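Flora Jardine et le bras qui range les œufs

On entre chez Flora Jardine par la cuisine, et on y reste. L'atelier partagé où elle passe ses soirées se trouve de l'autre côté de la cour, dans une ancienne remise à vélos que les habitants de la rue ont baptisée Retamal, du nom du magasin de graines qui l'occupait autrefois. Mais avant de traverser, il faut boire un café, goûter le cake au citron et écouter l'histoire de la table, des chaises et du chat. Je ne m'en plains pas, le cake était excellent.

Flora a été couturière pendant des années, puis accessoiriste de théâtre, et elle ne se dit pas du tout ingénieure. « Je sais démonter une machine à coudre et la remonter sans qu'il me reste de vis, c'est mon seul diplôme », me dit-elle en rinçant les tasses. L'envie de construire un bras robotisé lui est venue en mars, après un hiver passé à réparer avec Erhan Oral, son voisin de palier, une vieille imprimante 3D qui bouchait sa buse dès qu'on avait le dos tourné. Une fois la machine remise d'aplomb, ils ont voulu lui donner du travail. Ils ont imprimé des crochets, des poignées de tiroir, un porte-savon franchement raté, et puis les premières pièces de ce qui allait devenir Clulela.

Clulela, c'est le nom du bras. Personne dans l'atelier ne s'accorde sur son origine (Erhan soutient que c'est une faute de frappe dans un nom de fichier, Flora préfère dire que c'est un prénom). La tâche qu'ils lui ont choisie tient en une phrase : prendre des œufs et les poser dans les alvéoles d'un plateau, ou faire le trajet inverse, sans dégâts. « Un cube en mousse, tout le monde y arrive, et je voulais quelque chose qu'on a peur de casser », explique-t-elle. « Un œuf, ça roule, c'est lisse, ça n'a pas de bon côté pour l'attraper. Et puis ma grand-mère en vendait au marché, alors les œufs, je les connais. »

La difficulté, quand on s'approche, vient des voisins. Un œuf seul au milieu d'une table laisse toute la place qu'on veut à une pince. Dans un plateau, il faut glisser un doigt entre deux coquilles, et l'espace est compté.
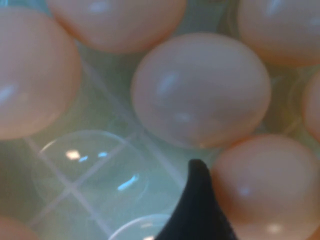 Des doigts refaits 7 fois

C'est Erhan qui dessine les doigts. Il nous a rejoints à la deuxième tasse, avec une boîte à chaussures pleine de ses essais précédents, qu'il a renversée sur la table pour me les montrer un par un. Il en est à la septième version. Les premiers étaient carrés au bout, larges et solides, et butaient sur tout. « Je dessinais une pince de chantier », reconnaît-il. Les suivants étaient si minces qu'ils pliaient. Ceux d'aujourd'hui sont noirs, mats, évasés à la base et terminés par un bout arrondi, une forme qu'il a fini par trouver en regardant Flora sortir des boutons d'un bocal avec deux doigts.

Restait la force de serrage, qui les a occupés bien plus longtemps que la mécanique. Benito Pacheco, l'électronicien de la bande, a écrit de quoi limiter le courant dans le moteur de la pince et a passé ses soirées à déplacer la limite, un cran vers le haut, un cran vers le bas. Trop bas, l'œuf glisse. Trop haut, on imagine. « J'ai noté 52 réglages dans mon cahier », me raconte-t-il au téléphone, la voix couverte par un aspirateur. « Le bon devait être le neuvième. J'ai continué par acquit de conscience, et je suis revenu au neuvième. »

Quand nous avons enfin traversé la cour, le café était froid depuis longtemps et Flora avait mis un gilet. L'atelier sent la sciure et le plastique chaud. Sur la table, elle a étendu une nappe vert pâle à carreaux blancs à laquelle elle tient beaucoup, « parce qu'on travaille mieux sur une nappe », et elle a disposé de quoi occuper le bras : le plateau transparent avec ses alvéoles, le petit bol gris-bleu posé juste devant, des couverts en plastique de part et d'autre. Les couverts, c'est une idée à elle. Une table de cuisine n'est jamais nette, dit-elle, et un bras qui ne saurait travailler que sur une table nette ne lui servirait à rien.
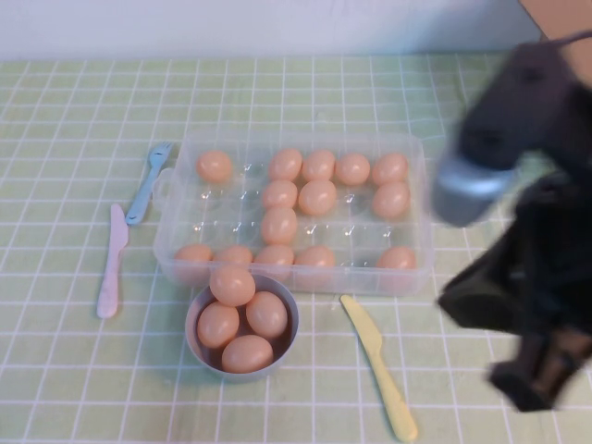 La lumière, le plastique et la patience

J'avais imaginé que le plus dur serait de saisir. Flora m'a détrompée avec beaucoup de gentillesse. Le plus dur, pour eux, a été de voir. Le plateau est transparent, et les lignes de la nappe passent au travers, si bien que le programme de Benito prenait au début un carreau pour un rebord et un reflet pour autre chose encore. Ils ont déplacé la lampe, puis changé la lampe, puis remis la première. Jeanie Hepburn, qui vient à l'atelier pour ses cadres et qui n'avait rien demandé, a suggéré de tourner un peu le plateau par rapport aux carreaux. Benito a boudé une heure, et il a tourné le plateau.

Pour habituer le programme, ils ont gardé 500 prises de vue, triées à la main par Erhan et Flora pendant que le repas chauffait. Elle en parle comme d'autres parlent de leurs photos de vacances — avec un peu trop de détails, et un plaisir qui fait plaisir à voir. Le moment qu'elle préfère est celui du bol. Les œufs y sont empilés, appuyés les uns contre les autres, et dès qu'on en dérange un, les autres suivent. Le doigt doit descendre entre deux coquilles et s'arrêter là, contre celle qu'on a choisie. « Je retiens ma respiration à chaque fois », dit-elle. « Erhan se moque de moi, mais il la retient aussi. »

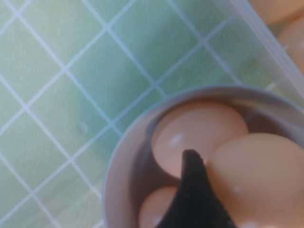
Combien de temps faut-il prévoir pour se lancer dans un bras de ce genre quand on part de rien ?

Flora conseille de compter plusieurs mois de soirées, à condition d'avoir sous la main quelqu'un qui aime l'électronique et quelqu'un qui aime imprimer des pièces. Elle-même a commencé par monter une pince seule, vissée sur une planche, et elle recommande de faire pareil avant de penser au reste du bras. Pour le budget, elle avait mis de côté 50 euros par mois, et elle assure que la moitié est partie en vis.

La suite s'appelle Flula, un second bras plus petit dont les plans sont punaisés au-dessus de l'établi et dont Erhan ne veut pas encore trop parler. Flora, elle, voudrait surtout que Clulela apprenne à ranger les couverts. En me raccompagnant à travers la cour, elle m'a glissé le reste du cake dans un torchon, avec consigne de rapporter le torchon.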